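3.2 What people sleep on, and why I got curious

I started this part of the study in July, mostly out of annoyance with my own bedding (which pills like crazy). 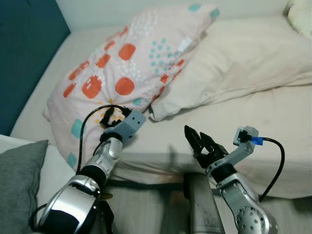
Figure 4. A bed with a pale off-white sheet and a patterned pillow.

We mailed 3030 surveys to households in Burkwood and got 800 back, which thrilled me! I'd asked one simple thing: how often do you change your sheets, and what makes you finally do it? Smell hardly came up. People wrote about guests, crumbs, the dog, a new season, and I loved reading every scribbled margin note.

Color mattered more than I'd guessed. Folks with light sheets told us they washed them sooner, and 600 of our respondents said they'd picked a shade partly to hide stains. I can't say from a survey whether the color changes the habit or tidy people just like light bedding – I go back and forth on it. The Mancuso scale we used for tidiness (see 2.4) was a bit blunt for that question, so I treat it separately in 3.3.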